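Hi! I'm Trinidad Dumlao, I run the manipulation software group at Gralivus, and I need one more person who likes making robot hands behave (or at least likes finding out why they didn't).

We sort parcels. More exactly, our planner, Nurnance, decides how two five-fingered hands should pick up a mailer bag, turn the label where a scanner can read it, and send it on its way. Boxes are easy. Soft plastic bags are a pain, and they're most of my week!
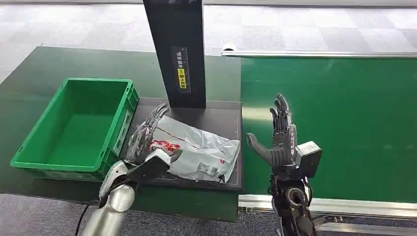
You'd be joining four of us in Preltivthorpe, and you'd own the grasp planning code from day one. It's mostly C++ with a Python layer on top, 75 open tickets and one very long config file I'd love to see die.

## What you'd work on

- Finding bag edges and labels when the plastic is all wrinkles and glare
- Arm motions that keep the fingers clear of fixed stuff in the cell
- Making wrist camera views usable when there's strong daylight behind the hand

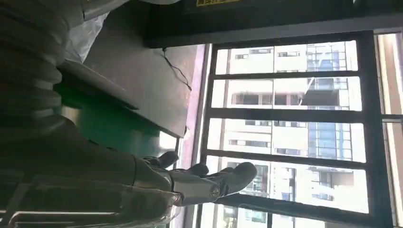 ## What I'm hoping for

You've shipped code that moved real hardware. You can read a log of 2000 failed grasps and come back with a hunch. Knowing ROS 2 helps, but a degree doesn't matter to me.
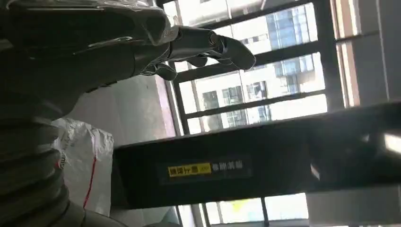 The contract is 12 months to start, on site, with Wednesday from home if you like. Send me a short note and some code you're fond of, care of the Garrido building front desk or through our jobs page, ref 2523. I read them all myself, usually in the evening.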